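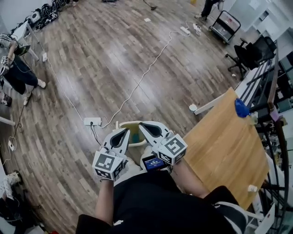

4. Dusting the table top

Clear small items such as cups and bottles from the middle of the table. Use the light-blue duster dry. Work along the grain and keep the head low.
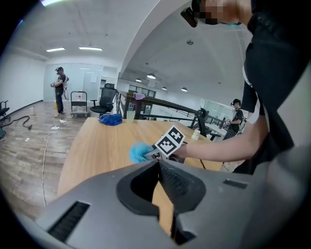
Go over the far edge last, then shake the duster out over a bin.

CAUTION: Keep power strips and cables on the floor clear of chair wheels. Do not wet-mop near them.

5. Cloths and hairnets

Fold any blue cloth left on the table. Pick up loose hairnets one at a time; the mesh snags easily.
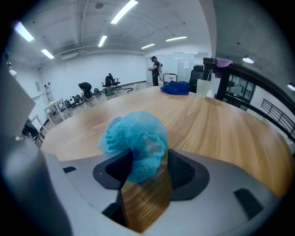

Used hairnets go in the waste. New ones are kept in the Hitex box, 100 to a box.

NOTE: Tell Saron Mersha when 16 or fewer are left.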